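**To:** finishes-records list
**From:** Demetrio Segura, Office of Building Records, Nieto Library System
**Date:** 23rd November
**Subject:** Re: Surface terms in the finishes register, proposed wording

Dear colleagues,

The Office has completed its review of the comments received on the draft surface terms. The reply below covers the points raised by Trinidad Toledo on behalf of the Ilta branch, and sets out the wording that will go into the register.
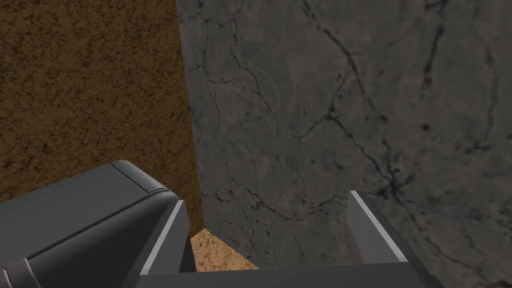
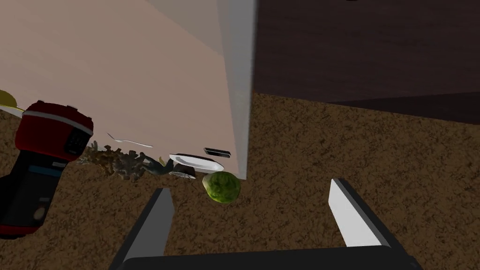

*Computer renderings. First: gray stone with dark veining. Second: brown speckled carpet meeting dark brown wood.*

Trinidad Toledo wrote:

> Dear Demetrio,
>
> Thank you for circulating the draft. The staff at Ilta have read it against our own rooms and have the following remarks.
>
> 1. The draft asks us to record "color" as a single word. Many of our floors cannot be described this way. The carpet in the reading room would be brown to one person and tan to another, and the register already holds both words for the same floor.
>
> 2. The draft has one field for "pattern or damage." We believe these should be separated. A vein in a stone panel is part of the panel. A crack is something that must be reported, and may have to be repaired. When both go into the same field, the repair office sends someone to look at panels that have nothing wrong with them.
>
> 3. We would like guidance on what to write when the surveyor does not know what a surface is made of. At present people guess. We have found wall faces entered as oak, walnut, and "wood effect" in three surveys of the same corridor.
>
> 4. Please confirm whether branches are expected to go back over older records, and by when. We are a small team and could not begin before the end of the stock move.
>
> With regards,
> Trinidad Toledo
> Facilities Records, Ilta Branch

The Office is grateful for these remarks, which were shared in substance by the Diris branch. The replies follow the same numbering.

**1. Color**

The single-word rule is withdrawn. Surveyors may now enter a main color and up to two secondary colors. The main color is the one that a visitor would name when standing at the door. Secondary colors are entered only where they can be made out at normal standing height. Trade names for colors should not be used in this field. If the trade name is known from an invoice or a sample card, it belongs in the field headed "Supplier reference."

The words "mottled," "speckled," and "veined" are accepted as general terms and may be added after the color. "Mottled" is to be used for soft patches that run into each other, "speckled" for separate small flecks, and "veined" for lines. The Office recognizes that some surfaces will fit more than one of these terms. In such cases both may be entered, with the more noticeable one first.

**2. Pattern and damage**

The field will be divided as Ilta proposes. "Pattern" will describe the surface as made or as quarried. "Condition" will describe any change that has taken place after installation.

It is accepted that the two cannot always be told apart by looking. A dark line in a stone face may be a vein, a filled fissure, or an open crack. Where the surveyor is in doubt, the line should be entered under "Pattern" with the note "to be checked," and the location given by wall and by height from the floor. The repair office has agreed to treat such notes as low priority unless the surveyor states that there is a loose edge or a trip hazard. A surveyor should not test a suspected crack with a blade or any other tool.

The importance of this change will be clear from the September figures. Of the 673 records amended in that month, 54 were amended only to move an entry out of the damage field, after a visit found the surface to be sound.

**3. Unknown materials**

Surveyors must not guess. The following general terms are to be used where the material has not been confirmed by a document or by the supplier:

- stone, kind not known
- wood, kind not known
- wood-like surface, material not known
- carpet, fiber not known
- metal, kind not known
- painted surface, backing not known

A specific name such as oak, slate, or wool may be entered only if the source is given in the next field. "Told by staff" is an acceptable source, provided that the member of staff's post is recorded. Past experience shows that these accounts are often correct, particularly where the person was present when the room was fitted out.

The rule applies also to records prepared from drawings or computer models. A surface texture used in a model is evidence of what the designer intended at that stage. It is not evidence of what was laid or fixed. Several entries for the Diris entrance hall were made from the Hoteck model before the hall was completed, and the supplier of the floor was changed afterward. Those entries are now marked as provisional and will remain so until the hall has been surveyed on foot.

**4. Older records**

The register holds 3,631 surface records across all branches. The Office does not expect branches to rewrite them. An older record should be brought into line with the new wording only when it is opened for some other purpose, such as a repair, a change of furniture, or a regular survey.

There is one exception. Each branch is asked to review the 14 record types listed in the annex to the draft, as these feed directly into the cleaning contract. Stone floors and carpets are both among them. No date has been set for Ilta, and the Office will agree one with the branch once the stock move is complete.

**Other matters**

The paper survey form will be reprinted with the two new fields. Branches may use up their present supply, writing "P" or "C" in the margin beside each entry to show whether it concerns pattern or condition. Forms without this mark will be returned.

A question was raised about skirting and the line where a floor covering meets a wall or a fitted cabinet. This line is to be recorded with the floor, including any gap, lifting, or staining along it. It should not be entered a second time under the wall.

Requests for an additional general term should be sent to this list, with the room number and a short note of why the present terms do not serve. Terms agreed through the list will be added at the next revision. Local terms should not be added to the register in the meantime.

Yours sincerely,

Demetrio Segura
Office of Building Records
Nieto Library System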